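**Thread: how our sidewalk robot learned to be afraid of shade, and what it did about it**

Bug report came in at 4 in the afternoon. Title: "unit reverses." Body of report: "it reverses." Attachment: none.

---

Some background for the new followers. I work on navigation for the Kettunen, a delivery robot the size of a beer cooler with the confidence of a much smaller beer cooler. It drives on sidewalks. It is supposed to do this forward.

---

Solange Batista runs field ops and wrote the report. I asked if she could add detail. She added "toward the street."

That got me out of my chair.

---

So, the facts as we had them that evening. Unit leaves a sunny stretch of sidewalk and comes up on the shadow of a building. Unit stops dead. Unit waits. Unit backs up 2 meters, which on this corner puts its rear wheels over the curb and into a bike lane.

---

No one was hurt, and I want that near the top of the thread. A cyclist went around it and said a word to it. The word is in the audio log. Legal has asked me to stop playing it.

---

We pulled the whole fleet off outdoor routes that night. Everyone who had a burrito in transit got a refund and a human. I have had prouder evenings.

---

First theory, mine, delivered with great authority: bad wheel encoder. I had a replacement in my hand. I had a screwdriver in my other hand. I was so ready.

Encoder was fine.

---

Second theory, also mine: GPS drift between tall buildings. This theory is always available and always sounds smart. The robot knew where it was to within a shoe. GPS was fine.

---

Third theory came from Bjartur Vigfúsdóttir in perception, who looked at the log for the length of one coffee and said "it thinks that's a hole."

It thought the shadow was a hole.

---

Here's the mechanism, for people who like that kind of thing. Camera is exposed for bright pavement. Robot rolls up to the shade line. Everything past the line goes nearly black until auto exposure catches up.

---

Stereo depth needs texture to match. Black has no texture. So for 930 milliseconds the depth map past the line is just empty.

Our drop detector has a rule: ground that should be there and isn't = edge. Edge = stop. It's a good rule. I wrote it after a unit went down some library steps. It has saved a lot of library steps.

---

So the stop was right, in the sense that if you believe the sidewalk has ended you should quit driving on it. I'll defend the stop to anyone.

The backing up is where I start looking at my shoes.

---

Recovery behavior, as written: if stopped at an edge for longer than 400 milliseconds, retreat 2 meters and replan.

You will notice 400 is less than 930. I also noticed this. I noticed it 11 months after typing it.

---

If it had sat there for one full second, the camera would have adjusted, the sidewalk would have come back, and it would have gone on its way to deliver some lukewarm pad thai. One second! I spend longer than that deciding which foot gets a sock.

---

"But surely it checks behind itself before reversing." You'd think so, and so did I, and so did the safety doc.

It checks for obstacles behind it. A person, a dog, a trash can. It does not check for an edge behind it, since the drop detector only ran on the front cameras.

---

Read that again slowly with me. Scared of an imaginary drop in front, it backed off a real one behind. If a student handed me that as a short story I would say it was a bit much.

---

Why hadn't we caught it? We had 200 hours of sidewalk driving in the test set. I went and looked at the sun in them.

Nearly all of it was recorded in the morning, on the same side of the same street, under cloud. The test set was made by people who wanted to be done before lunch. I am people.

---

Next job was making it happen on purpose, somewhere without a bike lane. We use a simulator called Sarkari. It has city blocks, weather, and a slider for the sun. Until that week I believed the sun slider was decorative.

---

It didn't reproduce. Ran it at noon, nothing. Ran it late in the day with long shadows, nothing. The simulated robot sailed into the shade like it was born there.

Bjartur asked what the simulated camera did for exposure. I said it had one.

---

It did not have one. Sim camera had perfect fixed exposure with detail in every shadow, the kind of camera you'd get if you asked a genie. Our robot had only ever practiced on streets where the dark parts were politely lit.

---

She wrote an exposure model over two days, with lag and a bit of noise, matched against the real unit's logs. I wrote a script that moved the sun. You can guess which of us got the interesting half.

---

With lag turned on, it failed on the first block we tried. Rolled out of the sun, met the shade, stopped, thought its thoughts, and went backward. I have never been so pleased to see something go wrong.

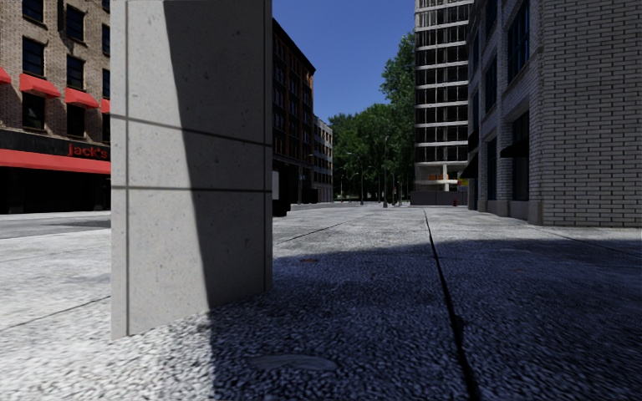 Then came the tuning, which is the part that eats the week. Lag too short and it never stops. Lag too long and it stops for everything, including a shade line it had just crossed going the other way.

---

The fix has three pieces and none of them is clever.

One: the drop detector now tells "I measured a hole" apart from "I couldn't measure anything." It used to file both under hole. A lot of trouble in my life has come from filing those two together.

---

Two: if the answer is "couldn't measure," slow down, stop if you must, and wait for exposure to settle before doing anything else. Waiting is now a behavior. It has its own state and its own little color in the debug view. Mauve. Solange picked it.

---

Three: no reversing without edge detection on the rear cameras. If the rear can't see ground either, the robot stays put and calls a person. I'd rather pay someone to walk over and nudge it than have it improvise near traffic.

---

Someone in review asked if we should just delete reversing. I gave this more thought than they expected. We kept it, at walking-an-old-dog speed, because otherwise it can wedge itself in a doorway and stay there blocking a real human with a real stroller.

---

One argument we have not settled: how long is too long to wait? Bjartur says until the camera settles, however long that takes. Solange says that anything parked in the middle of a sidewalk gets a sticker put on it. She has the stickers to back this up.

---

Reruns in Sarkari, with the sun swept through the day: no false retreats. It still hesitates at hard shade lines. You can see it take a beat, like me at the top of an escalator. I can live with a beat.

---

Then the real corner. Same time of day as the report, cones in the bike lane, Solange standing behind the unit with her hand on the stop button and a look on her face I would call professional.

---

It rolled up to the shade. It stopped. Mauve.

It waited. It went forward.

Solange said "huh," which in field ops is a parade.

---

Before anybody replies "just use lidar": yes. The next version, Cumden, has one. I have read the Cumden recovery code and found a 400 in it. Copied from mine, comment and all. The comment says "should be plenty."

---

It's been changed. I also searched the rest of the repo for "should be plenty." I'm not going to say how many there were, but Cimovden employs me and I would like that to continue.

---

The fleet goes back outdoors a few units at a time, shady routes last. If you see one of ours paused at the edge of a shadow, please give it a second. It needs slightly less than one.

---

Replies are mostly asking about the cyclist's word. I can't post it. It was two syllables and, on the evidence, fair.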